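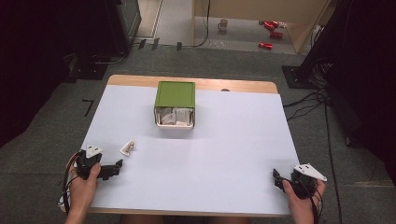
My name is Jenő Hajdu and I keep small storage boxes. I started in July, when we moved to Reltthorpe and I had to find a place for 87 glass beads, old keys and other little things from my mother's drawer. The one with the green lid is my favorite of all. Its body is white plastic, and through the front you can see the crumpled paper, white and beige, which I like better than bubble wrap for fragile pieces. I always put a big sheet of pale paper over the table first — a small bead is easy to find on it, and the wood does not get scratches.

The rest of this page is still short. I will add the tall boxes from Okberg when I have sorted them, and also the tin ones that my uncle used for fishing hooks.

Some notes for visitors who asked. I paid 20 for four boxes at the Skaltham market, lids included. Please do not wash the lids in very hot water, they can bend and then they do not close well. Old tissue paper is good for filling, but newspaper leaves ink on light things.

If you have a spare lid for a Rangel box, the small size, please write to me. I can exchange it for beads or keys.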